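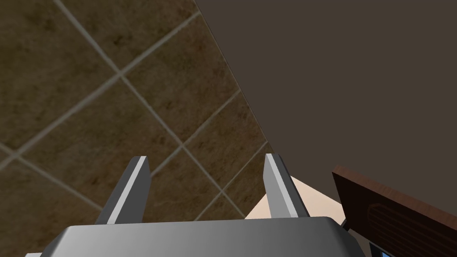
How old is the Gimmont, and who says so?

Local Life > Features > Old Buildings

The sign over the door of the Gimmont says 1575. So do the beer mats, the menu and the tea towel you can buy at the bar. A leaflet put out by Ulwood's tourist office says "Elizabethan coaching inn", and the one for Predeton, three miles down the valley, says its own inn is older still but doesn't give a year.

I had my doubts about all of it, having grown up in a town with four "oldest pubs". So I asked a woman who dates old houses for a living to meet me there and tell me what she thought. She agreed on the condition that I left her name out. She still has to work in the valley, she said, and publicans have long memories.

We met in November, at 4pm, when the place was quiet. She had a torch, a notebook and a half of bitter, and before she had taken her coat off she was looking at the ceiling.

"Well, there's a beam," she said. "Everyone shows you the beam."

The beam in question runs across the front bar and has slots cut in it that join up with nothing. I had been told by the barman that it came from a ship. She sighed at this.

"They always come from a ship. If every beam that was meant to have come from a ship had come from one, there wouldn't have been a navy left. It's a second-hand beam, that's all. People pulled down a barn and used the wood again. The slots are where it fitted into whatever it was in before. You'd no more throw away a piece of oak that size than you'd throw away a car."

Could the beam be from 1575, though? She shrugged. It could be. It could be older. But a reused timber only tells you how old the timber is, and she has seen a good medieval one holding up a Victorian cowshed.

I asked what she would look at instead. She took me to the fireplace, then round the back of it, into a cupboard where the mop lives, and then up the stairs as far as the landing. She spent longer on the landing than anywhere else. The shape of the stair, she said, and the way the chimney had been put in along with it, told her more than the whole of the front bar.

"This was built in one go. Somebody had money and did it all at once, chimney and stairs together. I'd want that to be late seventeenth century, and I'd be surprised if I was far out."

There is some paper to back her up. The earliest mention she has found of a house on the plot is a rent dispute of 1685, in which the tenant complains that the roof isn't finished. She likes that one a lot. "He's moaning about the builder. You can hear him. And if the roof isn't finished in 1685, you do have to ask what was keeping the rain off in 1575."

I put it to her that there might have been an earlier building on the same spot. It's the answer that owners usually give, and the Gimmont's landlord had given it to me on the phone the day before.

"There might. There might have been a Roman villa. I can't prove there wasn't. But you can't put a date on a sign because I can't prove it's wrong. That's the wrong way round."

So where did 1575 come from? Here she was less sure, and I liked her more for it. Her best guess is a painted board that used to hang in the passage, listing landlords, which a previous owner had made up for a village fete. The board has gone. She has only seen it in a photograph in which the top name is partly hidden by a coat. She thinks the first date may have been 1575, or may have been a 1675 that somebody copied badly. "A six and a five, in that sort of fancy lettering, on a bad day. I wouldn't go to court on it."

I wasn't wholly convinced by that either, and told her so. It seemed a bit neat to me that a slip of the brush should land so close to her own preferred answer. She laughed and said I was quite right, and that I should write it down as a guess.

The tourist leaflets are another matter. The word "coaching" annoys her more than the date does. There was no coach road through Ulwood until long after the reign in question, she says, and the yard at the Gimmont is too tight to turn anything bigger than a cart. The wide archway that visitors like to photograph was put in for a coal lorry.

And Predeton? She pulled a face. She has been inside the Predeton inn only twice and was asked to leave the second time, which she says was over a misunderstanding to do with a loose floorboard. She won't give a date for it. She will say that the "priest hole" is a bread oven.

I wondered whether any of this mattered. People come in, have their lunch, feel pleased to be sitting somewhere old. 1685 is old. What harm does a sign do?

She took a while to answer. It does matter a bit, she thinks, when money starts to follow the story. A few years ago the building firm Kubiak was asked to "restore" the back parlour to its Elizabethan state, and did what it was paid to do. Out came a plain panelled wall that she believes was original to the house. In went black-painted beams with nothing on top of them.

"I don't blame the builders. They were given a picture and they matched it. But they took out the real thing to put in the pretend thing, and they did that on the strength of a sign."

The landlord, when I rang him again, said that he respected experts but that the date had been on the pub when he bought it. He has 20 signs and a van with it painted on. He told me he'd think about changing it if somebody else paid.

We had a second drink in the back parlour, under the new beams. She knocked on one and it sounded like a cupboard door. The pie was good. The menu says the recipe goes back to the first landlord, and I didn't ask which one.

Filed under: Pubs & Inns, Local History, Interviews

Contact us | © Valley features desk, all rights reserved | Back to top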